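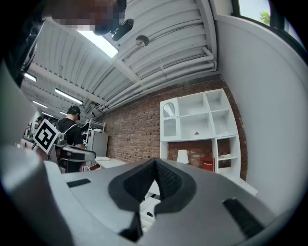 Fig. 9.1 Hand-held grippers in use, with a square marker on the one further back.

Chapter 9
Buying a Demonstration Kit

Most shops don't build their own any more. They buy. Or rent, and regret the rent by March. This chapter takes one kit, the Warnik hand-held gripper set from Jirkell, and reads it the way a buyer should – price, parts, support, what the data is good for afterwards.

Price first. 623 dollars per hand, 369 for the spare jaws and harness. Calibration is extra, and the brochure is quiet on that. Soledad Barrios and Gyu-bin Kwak ran two hands at Hiltby and logged over 100 demos before they wrote there review. We use their notes throughout.

Things to watch for as you read:
Grip wear. Rubber goes before plastic.
Marker size, and who prints the replacements.
Weight on the wrist after an hour. Brochures skip this to.
Licence terms – does the centre own its recordings or does the vendor?

Section 9.2 compares the Koskela kit, cheaper, slower to ship. Do the costing sheet before you get there. Keep your totals, you'll need them in 9.4.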